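News from the Bench: Teaching the Arm, One Try at a Time

By Farzana Malik

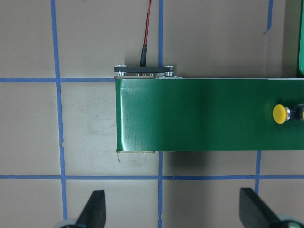 The green belt and its yellow button, seen from between the gripper fingers.

If you have walked past the back bench at Pronia this spring and wondered why one of us was murmuring "good, good, back a bit" to a table, I can finally tell you what we have been up to. We are gathering examples for Vi, the learning system that will one day (we hope!) run the small sorting line on its own, and the gathering is slow, cheerful, slightly repetitive work that I have grown very fond of.

Each example is one complete try. A person steers the arm through a small job, such as reaching over to press the yellow button, or setting a part down on the belt, and the system keeps everything the arm did along with everything its wrist camera saw. Then we put things back, shift the starting spot a little, and do it again. We set ourselves a target of 4,000 tries for the whole project, which sounded quite reasonable in the planning meeting and sounded rather different once I was holding the controls. As of the end of March we have 400 that we are happy to keep.

Many of you have asked about the blue tape. It is ordinary painter's tape, and it divides the table into big squares so that we can call out where each try should begin. I will be the first to say that our lines wander. I laid some of them myself, with a sandwich in my other hand, and the edges have gone a bit ragged. We talked about pulling it all up and starting over with a proper ruler, and decided against it. The squares only need to tell us that we have spread our starts over the whole table instead of always beginning from the same comfortable place, and wavy squares do that perfectly well.

That comfortable place was our biggest lesson so far. Our first batch was 29 tries, all done in one happy afternoon, and when we played them back they were practically the same try over and over. I had drifted to my favorite approach, coming in from the left with the fingers wide open, and had hardly gone anywhere else. Vi learned it beautifully and was then completely lost when we started the arm from the other side. So now we draw a card for the starting square before every try, and we do what the card says even when it is an awkward one. (The squares at the right are the awkward ones. I have stopped groaning out loud when I draw them.)

We have also changed our minds about mistakes. In the beginning I threw away any try where I missed the button or had to back up and come at it again. Our friends at Urkden, who have been doing this longer than we have, suggested we hold on to the ones where the person recovers, and I think they are right. A system that has only ever seen smooth tries has no idea what to do after a bump. We now mark those as "recovered" and keep them in their own folder. A try that never gets there at all still goes in the bin, and so does anything where a sleeve or an elbow got in the way.

A few small requests if you use the room. Please leave the conveyor where it is, even if it looks crooked to you, and please leave the lamps alone, too. We will be changing the lighting on purpose later on, and it will be much easier to make sense of the results if we know who changed it and when. If you do bump something, just write it on the pad by the door with the time. Nobody will be cross, I promise.

We are running sessions at 2 in the afternoon, and I would love more hands on the controls. Everyone steers a little differently, and the more kinds of steering Vi sees, the better. You don't need any background at all. One of our best batches came from the Zungate team, who had never touched the arm before and were done with their first ten minutes of wobbling before the kettle boiled. Come by, or leave me a note, and I will find you a slot.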